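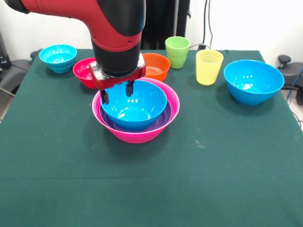 Trosberg pauses Hondo table-clearing trials after grip fault

STASTAU, February — Trosberg today confirmed that it has paused trials of Hondo, its table-clearing software for robot arms, after a fault that left the arm holding on to bowls it had been told to put down. The company would like to stress that the bowls are fine.

The fault showed up at the Stastau test site on run 2249 of a planned 2799. Hondo is meant to nest plastic bowls by size, open its fingers and back away. On that run it nested the bowl, reported success and kept squeezing. When the operator asked it to return home, it tried to bring the whole stack along.

No one was hurt. The stop button worked the first time, a result Trosberg had hoped to announce under happier circumstances.

A review of the logs found that a timer in the Wan finger controller marked the grip as open after 900 milliseconds, whether or not the fingers had moved. Earlier runs had passed because the fingers usually got there in time. "Usually" has since been removed from the safety manual, where it appeared twice. 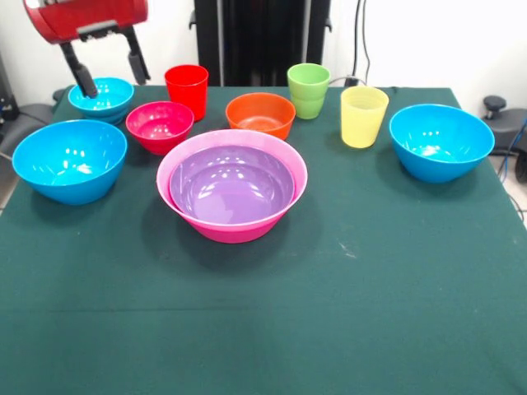 Wan, asked for a response, said the timer was always meant as a backup and that its setup guide advises customers to read finger position directly. Trosberg has now read the guide.

Version 2 of Hondo will wait for a position signal before the arm lifts, and will stop and call for help if none arrives. Customers with the current version should keep hands clear of the fingers after a release command and use the stop button before freeing a stuck item. Please don't pull. The arm is stronger than it looks, and it will take this as a disagreement.

The update is free. Trials resume in March, starting again from run one.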